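Trisa: hand-held gripper sessions, laundry on a bed
README and purchase notes

Maintained by Despina Tsolakis. Budget questions go to Filippos Liapis.

1. What the folder holds

Recordings of people handling clothes and cloths on a bed with hand-held grippers, one in each hand. We are releasing 122 clips from the Skavbridge apartment. The bed has a bamboo mat over a pink printed sheet, and the bedding stays as the household keeps it.

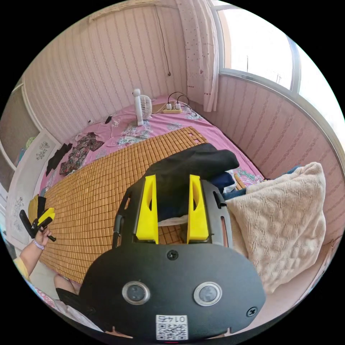 2. What we bought

Each operator works with a pair of grippers. The first order was 8 grippers, which gave us three working pairs and one spare pair. Troltitine supplied the bodies and Andreadis the fingers. The fingers are yellow on a black body, so they stand out against most fabrics, though one mustard cloth gave our annotators trouble.

Total spend on the first order was 2583 euros, shipping included. That does not cover storage, which we had budgeted separately and set too low.

3. What to budget for

Fingers wear faster than anything else. Order a second set with the grippers – the lead time in January was longer than the whole recording period.

Dark garments need more takes. Black cloth on a tan mat is easy to find, but the folds are hard to make out once it is bunched up, and we repeated a good part of that work.

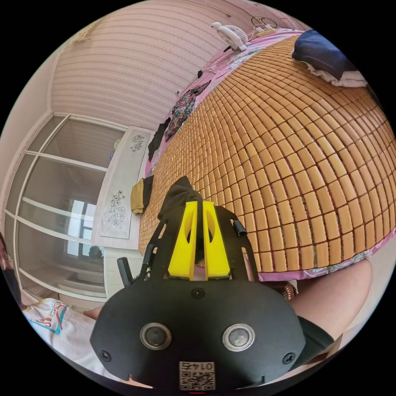 Room size matters for the schedule too. Two people at one bed is workable if they agree on sides before starting. With three, the sessions slowed down and we stopped planning them that way. Allow 60 minutes per session, setup included, and keep the second half of the day free for checking files.

Labels on the grippers should be entered in the inventory on arrival. We did this late and had to match the early clips to units by hand. 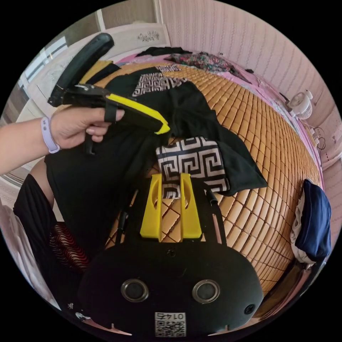
Patterned pieces were added to the clothing list after the first week, and they cost almost nothing. Most came from the household. If you buy your own, get plain and printed items in equal numbers, with at least one pair that match.

4. Still open

– Second finger set: quote requested from Andreadis, no reply yet.
– Storage: Filippos is comparing a larger drive with a rented server.
– Wrist straps: left out of the next order until operators have tried both lengths.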